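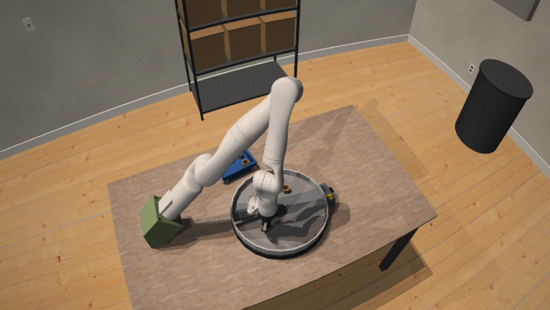

Most people who move to a smaller home keep the wrong table. They keep the one that was expensive, or the one that came from a grandparent, and then spend years edging round it sideways to reach the window. A table needs far more floor than it covers. The usual advice is to leave the width of a pulled-out chair plus the width of a person on every side in use, and in a room with plain grey walls and a single metal shelving rack, where very little else competes for the space, it is easy to believe the sums do not apply. They do. Set the table at an angle and it takes up more again.

Ovidiu Nistor has been repairing and altering tables for 31 years, the last 12 of them from a unit behind the old dairy in Stulley. He trained as a joiner, worked on shop counters, and moved to domestic furniture when the shops began to close. He reckons that roughly half the tables brought to him have nothing wrong with them.

"They are the wrong size for where they live now," he says. "People ask me to fix a wobble. Then I go to the house and the wobble is because one leg is on the rug, and it is on the rug because it won't fit anywhere else."

His work falls into two kinds. The first is cutting down. A rectangular table can lose length from the middle or from one end, and the middle is nearly always better, although it costs more. Taking a section out of the centre keeps the overhang the same at both ends, so the legs stay where a sitter expects them. Taking it from one end means moving a pair of legs, and the rails have to be shortened and jointed again. Nistor will not do either to a table with a veneered top if the customer wants the join hidden.

The second kind is making the height right. Dining tables bought before the war are often a little lower than modern ones, and modern chairs are a little higher. The result is a seat that feels like a school desk. Blocks under the feet are the cheap answer and he fits a lot of them, usually in beech, stained to match. He charges less for blocks than for anything else on his list and says they give him the fewest complaints. 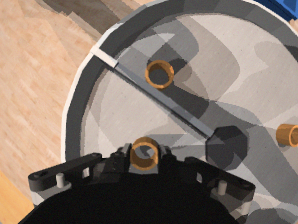
The case for round

A round table has no corners to catch a hip on and will seat an extra person at Christmas. It also wastes the corners of a square room, and it cannot be pushed against a wall without looking like a mistake. Nistor is cautious about recommending one. In a galley kitchen he would rather see a narrow drop-leaf, and in a bay window he thinks round is the only shape worth having.

The Szűcs family, who live above their own bakery on Serent Street, went from a long oak table to a round one last June. The oak had been in the family for three generations and had to be carried out through the shop before opening, at five in the morning. It went to a cousin with a barn. The replacement came from a sale room in Skidis and cost £233, with a split in the top that Nistor filled and a pedestal he took apart and glued again.

Mrs Szűcs says the children fight less because there is no head of the table to fight over. Her husband misses being able to spread out the newspaper. They have kept one leaf of the old table as a shelf in the hall.

Pedestals are worth checking before you buy. Put both hands on the edge and press down firmly. If the top dips and comes back, the block underneath is probably loose and can be reglued. If it dips and stays, look at the feet for cracks running with the grain. Woodworm holes matter less than people fear, provided there is no fresh dust beneath them.

Before paying for any work, cut the new shape out of newspaper or lining paper and leave it on the floor for a week. Walk round it with the washing. Open the oven. Nistor asks every customer to do this and sends a reminder by text. Several have rung back to cancel, and he doesn't charge for the visit — he says it saves him a job he would only have to put right later.
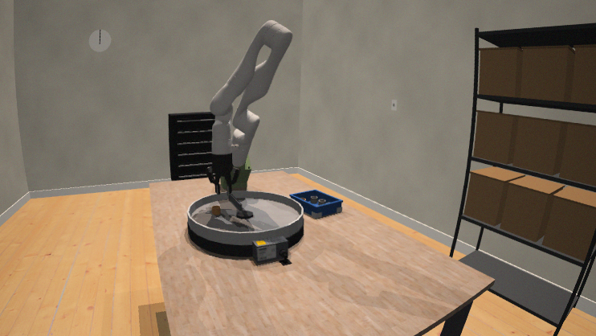

A large wooden table needs clear floor on every side in use.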